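Flirkiditz Home Notes
Small Spaces > Worktables

Sorting Bins at the Back of a Table: How to Set Up a Row You Will Keep Using

By Sabine Hagedorn
Updated November

I have read a lot of articles about worktable storage, and most of them want to sell me a set of matching boxes. The boxes are always white, they always have lids, and the table in the photos has one pencil on it. I don't trust any of it. My own test for a storage method is whether it survives a month of people dropping things in it while talking on the phone, and very few methods do.

The one below has done all right. It is a row of open containers on a low stand along the back edge of a table, and you can put it together in an afternoon with things you probably own already. I have doubts about parts of it and I'll mention them as they come up.

What you need

A table with a back edge you can give up
A stand or narrow shelf with legs, long enough for three containers
Three open containers of different depths
One or two spare baskets to sort into
A lamp
Masking tape and a marker

Labels are missing from that list on purpose. See step 6.

If you don't have a stand, try the setup with the containers straight on the tabletop for a week before you buy one. Rothe, the hardware store near me, sells a metal one that does the job, and so does the thrift shop two doors down for a quarter of the money. I would go to the thrift shop first.

Step 1: Empty the table and look at what was on it

Put everything from the table on the floor or on a bed. You will want to start sorting right away. Wait until the table is bare, wipe it down, and then look at the heap for a minute.

Most advice says to split the heap into keep, donate and throw away. On a worktable that split is close to useless, as nearly everything there is in use by someone. What helps me more is asking how often a hand reaches for the thing. I use these groups:

Every time I sit down
Most weeks
Now and then, and it's bulky
I can't say

The last group will be the biggest. Let it be big.

Step 2: Choose three containers, and make them different

Here I disagree with the people who sell sets. A row of matching boxes looks calm, and then you open the wrong one four times in a row. Containers that differ in color, height and material are easier to tell apart without reading anything.

One should be shallow. A plastic tray in a loud color is good, and yellow is very good. You can see the whole contents at once, so it gets the every-time things: tape, scissors, the pen that works.

One should be small, with holes. Mesh is fine. It takes the most-weeks things. Dust and crumbs drop through the bottom, which people list as an advantage, though all it means is that the crumbs are now under the basket and you still have to wipe them up.

One should be deep. A plain plastic bin that you have to reach down into is annoying to use, and for the bulky group that's acceptable. Keep anything small out of it. A small thing in a deep bin is lost, whatever you promise yourself.

Step 3: Set the stand along the back edge

Push the stand back as far as it goes with all its feet still on the table. Check it for wobble with your hand flat on top. If it rocks, fold a bit of cardboard under the short leg and tape it there.

Raising the row is the part I was most doubtful about. I assumed it would just be in the way. After using it both ways I'd say the height helps in two modest ways: you can see the containers over whatever you are working on, and flat things such as a cutting mat or a folder can slide underneath. It does nothing for the amount of stuff you own.

Anyone who shares the table with small children should skip the stand. A deep bin on thin legs can be pulled over.

Step 4: Put them in order

Shallow on one end, small in the middle, deep on the other end. I put the shallow tray on the left because I reach with my left hand while the right one is busy. Swap it if you're the other way around.

I have read that the deep bin must go in the center "for balance." I tried that and couldn't find the benefit. It hid half of the mesh basket from my chair.

Leave the lamp beside the shallow end. Light is wasted on a deep bin anyway, and the small things in the tray are what you squint at. Run the lamp cord off the side of the table, away from your elbows. If you want a plant, it can go past the other end. Pick one that stays narrow and stands up straight, with stiff leaves. A trailing plant will be in the bin by spring.

Step 5: Sort with a loose basket

Now go back to the heap. Carrying things to the row one by one takes forever, and the usual tip (make piles!) leaves you with piles. Take a loose basket, fill it with one group only, and bring it over in one trip.

A basket with slotted sides and a flat bottom is the kind I like. You can set it down, see into it from straight above, and pick small things off the bottom without tipping it. Put a second one next to it for the "I can't say" group and don't let the two mix. Two baskets of the same color is a mistake I have made myself. If yours match, put a strip of masking tape on the rim of one.
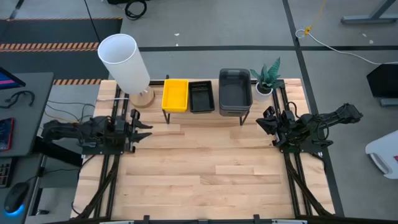
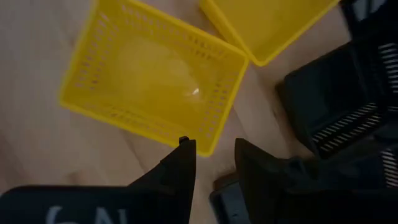
First picture: the row on its stand, with the lamp to the left of the yellow tray and the potted plant to the right of the gray bin. Second picture: a yellow basket with slotted sides, empty, seen from above, and part of another yellow one near it.

When the basket is empty, fill it with the next group. Stop when a container on the stand is two-thirds full. I know that sounds like one of those rules made up to fill a page, and the exact fraction is surely arbitrary, but a full tray turns into a pile again within days and one with some slack usually doesn't.

Step 6: Don't label anything yet

The Numevari app, which gets recommended in every comment section I visit, will print you a code for each container and keep a list of the contents on your phone. Its start page promises 4,000 ready-made label designs. I used it for long enough to learn that I will not scan a code to find a pair of scissors. Maybe you will. I'd like to meet you.

Use the row bare for two weeks. If you still reach into the wrong container after that, tear off some masking tape, write one word on it, and stick it to the front. One word. "Misc." doesn't qualify.

Step 7: Deal with the "I can't say" basket

Put it on the floor near the table, where you can reach it but will be slightly bothered by it. Each time you take something out and use it, that thing moves into the row. After a month, look at what is left.

The standard advice at this point is to throw the rest out unseen. I think this is bad advice, and it's mostly given by people who have never needed a particular hex key at nine in the evening. Look through it. Put the odd tools and spare parts in a box in the closet, recycle the dead pens, and give yourself credit for the rest being smaller than it was.

Things that go wrong

The tray fills with paper. Shallow trays attract mail. I have no cure. Moving the mail to a spot by the front door helped for a while.

The mesh basket snags. Thin cords and anything with hooks will catch in it. Trade places with something from the tray.

The stand creeps forward. Every time you grab from the deep bin, you pull it a little toward you. Shove it back when you wipe the table, or put a dab of removable putty under each foot. I'd avoid screws, especially on a wood top you care about.

The deep bin becomes the place for everything. This is the common failure, and I doubt that it can be designed away. Turning the bin out once a month takes ten minutes. If you won't do that, use a shallower bin.

Is it worth doing?

For a table where you do one or two kinds of work, I think so. For a kitchen table that has to be cleared for dinner, no. You would be lifting the stand off every evening, and by the third evening it would be living on top of the fridge. Use one basket with a handle instead and carry it away.

I'd also hold off if the real trouble is that the table is too small. Three containers along the back take up a good strip of it, and on a narrow desk you'll feel that more than you felt the mess.

Reader questions

Can I use cardboard boxes?
Yes, to try it out. They sag on an open stand after a while, so put a thin board underneath.

Does the color matter?
Only that they differ. A reader wrote that yellow "stimulates tidiness." I would want to see the evidence.

What about the Pulley hanging rail you reviewed before?
Still up, still holding the headphones and the tape measure. I stopped using it for bins. They swung when I bumped the wall, and the small ones spilled.

How long does the whole thing take?
Mine took an afternoon, with an hour of that spent looking for the masking tape. It was in the heap.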